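I've had Prita's turntable sorting kit in simulation for two months and I love it, so take this as a fan's grumble. The physics is lovely, setup took minutes and the arm moves like the real thing.

The fault is the divider. On run 95 the fingers came down a touch too close to it, jammed, and the arm just kept pushing - no stop, no warning in the log. On real hardware that's a bent finger, or worse if your hand is near.

Gripper down by the divider, both times:
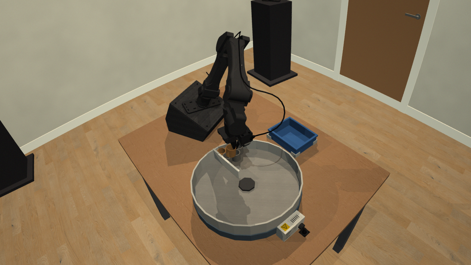
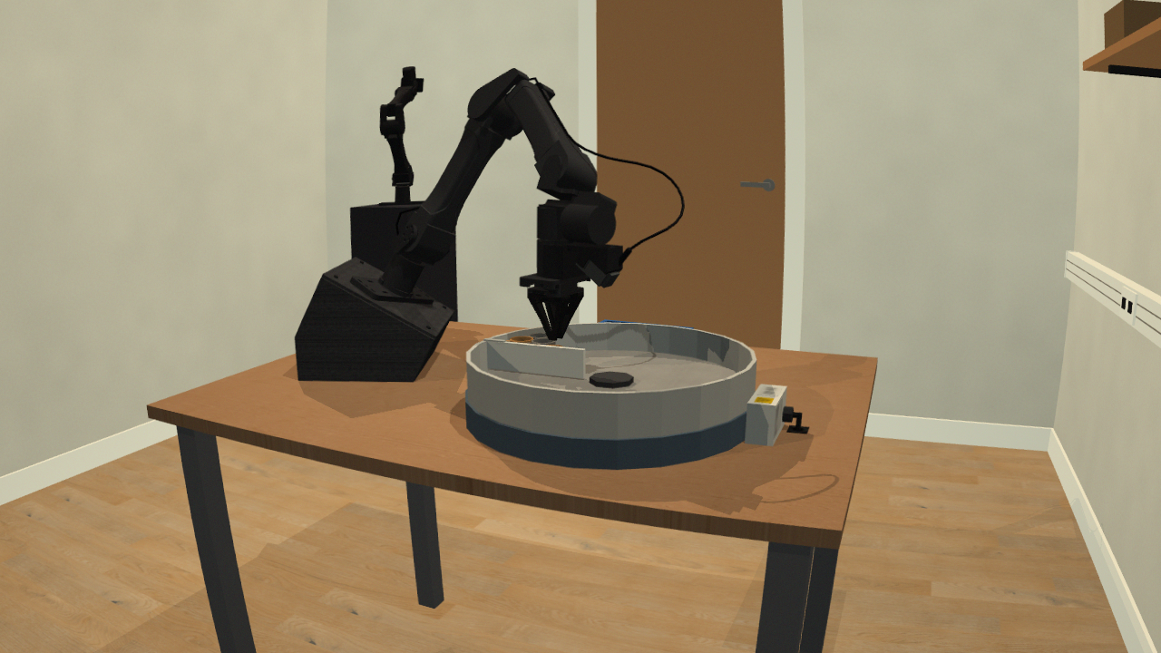 Kathleen Ó Riain at Larnness sent me a lower force limit to try and I'm delighted with it so far. Please make it the default, though! Four stars until then.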